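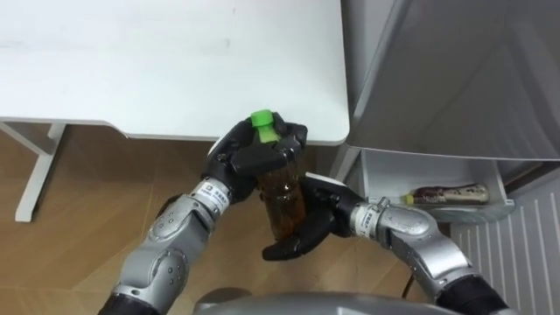

Figure 1. Both black hands on a drink bottle in front of the open refrigerator, seen from the robot's head camera.

Comparing Two Hand Controllers on a Two-Armed Robot: Final Project Report
September 30, 2023

When our group first picked this project back in April, we thought the hard part would be the arms. We had all watched the arms wobble around in the introductory lab, and we came in with long lists of ideas for smoothing them out. Most of our time went to the fingers instead, and by the end we had grown quite fond of them, even on the bad days.

The question we settled on was a simple one. Our lab has two programs that can close the hands around an object. The older one, Pivon, moves every finger to a position we choose ahead of time and stops there. The newer one, Jomine, closes each finger until the motor feels a set amount of push back, and then holds. We wanted to know which of the two we would trust with a full drink bottle, using the same arms, the same hands and the same head camera for both.

Setup

We worked in the small kitchen room at Lostanel, with the white table on one side and the refrigerator on the other. The task was to hold a capped bottle with two hands, one up near the neck and the other supporting the lower half, and keep it there for 12 seconds with the refrigerator door open. We ran 100 trials with each controller and used another 100 for a mixed round, where Pivon ran the upper hand and Jomine the lower one. That makes 300 trials, and we would like to thank the night staff for letting us stay so late!

We counted a trial as a drop if the bottle left either hand, and as a slip if it slid but stayed up.

What we found

Pivon was the quicker of the two and very easy to explain to a newcomer, but it was fussy about where the bottle started. If the lower hand came in even slightly too far to one side, the fingers closed on air and the upper hand had to carry everything. It dropped the bottle 20 times. Jomine dropped it 12 times, mostly in the first afternoon, before we raised the push-back setting on the thumb. It did squeeze the thin plastic more than we liked (you can hear it crackle), and we never found a setting that got rid of this completely.

The mixed round was the pleasant surprise, with seven drops and hardly any slips. We think the fixed upper hand gives the lower one something steady to press against, although we did not have time to test that properly.

Problems along the way

The head camera has a good view of the cap and a poor one of the fingertips under the base, so we had to judge many slips from the motor logs. We also lost two days to a loose connector, which we first blamed on Jomine and then on each other. The reach planner we borrowed, Lý, needed its table height entered again after every restart, and we forgot more than once.

Next steps

We would like to repeat the mixed round with the hands swapped, and with bottles filled to different levels. Our logs and settings are in the shared project folder, along with the wiring notes for the connector.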